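Ifeanyi Ezeani
@ifeanyi_ezeani
April 18, 2020

ok thread on sourdough, as promised to the three people who asked. typing this in between folds so forgive the state of it

2/
first thing. you do not need the fancy flour. I started on supermarket strong white and a bit of wholemeal from the back of the cupboard, best before last July. Fine. Starter did not care

3/
what it does care about is warmth. my kitchen is freezing. north facing, single glazed, tiles straight onto concrete. for the first five days I had grey paste with a smell like nail varnish and I was ready to bin the lot

4/
moved it to the shelf over the boiler. next morning, bubbles. By the evening it had pushed the lid off and gone down the side of the jar and onto a pile of clean tea towels. so, bigger jar

5/
the nail varnish smell means hungry btw. feed it. If it's pink or orange or furry, chuck it and start again, don't scrape the top off and hope

6/
my feeding: keep a spoonful, add equal weights flour and water, stir, loose lid. twice a day while you're getting it going. once it doubles reliably you can keep it in the fridge and feed it when you remember. I remember when I feel guilty, so weekly ish

7/
get scales. cheap ones. I was doing it in mugs for ages and every loaf was a different loaf. can't help you if you're using mugs sorry

8/
someone in replies asking about the discard. pancakes. crumpets if you've got rings. a spoon or two in the batter for onion fritters, very good. don't put it down the sink, it sets like grout. ask me how much the plumber charged. £111

9/
RIGHT the actual loaf. 500g strong white, 350g water, 100g starter, 10g salt. mix flour and water first and leave it alone half an hour. then starter, then salt, squidge it through with wet hands

10/
it will be horrible and sticky and you will want to add flour. don't. wet hands, wait, fold it over itself every half hour for a couple of hours. it goes from porridge to something you could put a name to

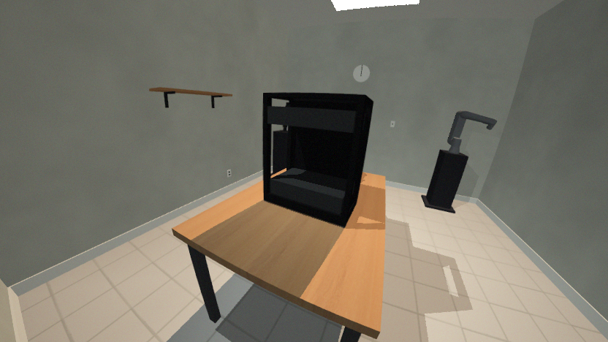 11/
then you leave it until it's grown by half and has a wobble to it. In my kitchen that's most of the day. in my sister's flat it's done before lunch. go by the dough not the clock, I know everyone says that and it's annoying, they're right

12/
shaping. I am bad at shaping. flour the top, flip it, fold the sides in like a letter, roll it up towards you, drag it along the worktop so the skin goes tight. if it tears, stop, let it sit ten mins, try again

13/
no banneton needed either. colander and a tea towel rubbed with loads of flour. rice flour if you can find it, it sticks less. I couldn't find it anywhere for weeks and then the corner shop had a whole shelf of it next to the matches

14/
into the fridge overnight. it'll hold till you're ready. longest I've left one is two nights, bit sour, bit flat, still ate it with cheese

15/
oven as hot as it goes, with a lidded pot inside to heat up. mine's an old cast iron thing of my mum's with a chip out of the handle. half an hour is enough to get it properly hot. LONG SLEEVES. I've got a stripe on my wrist from loaf number one and another nearly on top of it from loaf number four

16/
baking paper under the dough so you can lower it in by the corners. slash it with a razor or your sharpest knife, one long confident cut. If you dither it drags

17/
lid on 25 mins, lid off 20, turned down a bit. want it darker than you think. the pale ones taste of nothing much

18/
then DON'T CUT IT for an hour. I have never once managed the full hour. it goes gummy if you cut it hot, and I've had a lot of gummy crusts with butter standing up at the counter, no regrets

19/
q's from replies, going quick bc I've got another fold due

can you use all wholemeal: yes but more water, and it'll be lower and denser. go half and half first

can you use tap water: I do. if yours smells strongly of the swimming baths, leave it in a jug overnight

20/
why is mine flat: nine times out of ten the starter wasn't ready. drop a blob in a glass of water, if it floats you're probably alright. mine sometimes sinks and works anyway so don't lose sleep over it

why is there one giant hole at the top and brick underneath: went in too early. Give it longer next time

21/
how do I get a name for my starter: this is not a question I can answer. mine is called Tinow. my sister got a bit of it in a jam jar and called hers Iltora, bit grand, hers is livelier than mine and she mentions it

22/
oh and drying it! forgot this. smear some thinly on baking paper, let it go completely dry, crumble it up, keep in an envelope somewhere dark. that's your spare for when you kill the main one. which you might. I baked all of mine in the oven by turning it on with the jar inside. that's why Tinow is technically the second Tinow

23/
put a note on the oven door if you keep it in there with the light on. seriosuly

24/
what it costs me: flour mostly. and the oven being on full whack for over an hour, so I do two loaves back to back now and freeze one sliced. toast from frozen is lovely, can't tell the differnce

25/
a couple of you asked about rye. haven't done a proper one. Mr Hrytsenko downstairs has, and he left me half of one on the mat wrapped in newspaper and it was the best bread I've had all year. black treacle in it I think, and caraway. trying to get the recipe off him by shouting over the banister. will report back

26/
timer's going. last fold. if yours comes out of the oven tonight post it underneath, flat ones too, I want to see the flat ones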